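Setting up a shared glass station: handing the rack work to a two-arm cell

Applies to: function venues and commissary kitchens running one two-arm cell beside a staffed bench
Prepared by the Skirkovard operations desk, revised February

This page covers the changeover from hand racking to robot racking at a glassware bench. It follows the procedure used at the Wotley site, where the bench handles up to 2,622 pieces on a function day. It does not cover arm calibration or gripper replacement. Both are in the Yuen integration manual, which ships with the cell.

Before you start

You will need:
- the site glass list, with every shape in current use
- the present roster for the bench, all shifts
- painter's tape and a marker
- a logbook that stays at the bench
- two hours with the bench closed

Have at least one person from each shift present. The people who rack glasses now know which shapes tip and which stems catch. That knowledge has to go into the glass list before the first run.

Step 1. Sort the glass list

Split the list into three groups.

Group A: opaque or coloured pieces with a clear outline. The arms pick these most reliably.
Group B: clear stemware. The arms will handle these, but expect slower picks and more stops.
Group C: anything chipped, cut, weighted at the base or on loan from a client. Group C stays with staff permanently.

If you are unsure about a shape, put it in C and review it after a month. Wotley began with 6 shapes in group A and moved clear wine glasses from C to B later on.

Step 2. Mark the bench

Tape a line between the robot side and the staff side. Leave the full reach of both arms clear. At Wotley this came to 1,175 mm from the mounting rail, measured with the grippers closed. Measure your own. Bench depth and rail height both change the figure.

Keep the racks inside the line and the polishing cloths outside it. Cloths left near a rack get picked up.

Step 3. Set the rack

1. Place the rack so the slats run lengthwise between the two arms.
2. Check that no slat is lifted or split.
3. Push the rack by hand. If it slides, add grip pads underneath.
4. Save the rack position on the controller. Repeat this any time the rack is moved, even for cleaning.

Patterned benchtops can confuse the wrist cameras, stone patterns in particular. If the cell keeps stopping over bare bench, turn the overhead lights down one level before changing anything in the software.

Step 4. Run a mixed load

Load one coloured goblet and a few clear glasses together. A mixed load shows problems that a uniform load hides - mainly one arm waiting on the other, or a pick attempted on a glass that overlaps its neighbour.

Start at the lowest speed. One person watches with a hand near the stop button and does no other work. A second person writes down each stop, with the shape involved and which arm was moving. 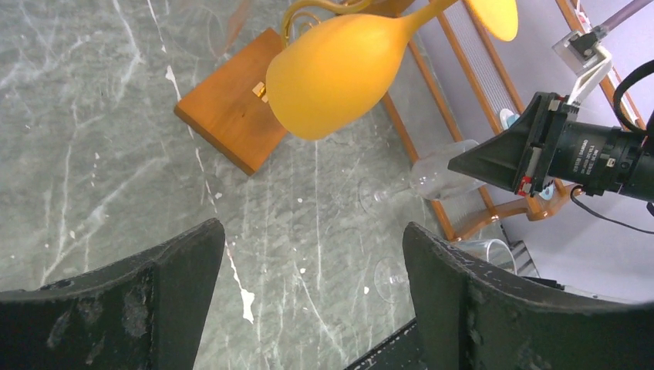

Mixed load at the rack: orange-yellow goblet, two clear glasses, both arms in reach.

Run 108 picks before raising the speed. If the same shape causes repeated stops, move it down a group and carry on with the rest.

Step 5. Rewrite the roster

Do this in the same week as the first run. Leaving the old roster in place means staff are listed for work that has gone, and the new work is done by whoever is closest.

The bench tasks after changeover are:
- inspecting for chips and lipstick before loading
- racking group C by hand
- clearing stops and logging them
- final polish and count

Inspection takes more time than it did. A person racking by hand checks each glass without thinking of it as a task, and once the arms do the racking that check has to be rostered. Tuncombe, the second site to change over, missed this and sent chipped stemware to tables for almost a month.

Wrist and shoulder complaints at the bench may ease, but standing watch is tiring in a different way. Rotate the watch position every hour. Do not give it to the same person all shift, and do not pair it with phone duty.

Set the pay grade for clearing stops before go-live. It is skilled work and should be written into the position description.

Step 6. Review after a month

Go through the logbook with all shifts. Look for:
- shapes that should change group
- times of day with the most stops (late afternoon sun is a common one)
- tasks being done that are not on the roster

Update the glass list, print it and replace the copy at the bench. Keep the old copy behind it for reference.

If the cell is down

Return to hand racking at the same bench. Switch the cell to standby, park both arms and lift the tape line only after the status light has gone out. Every person on the roster should hand-rack one full load each month to stay in practice.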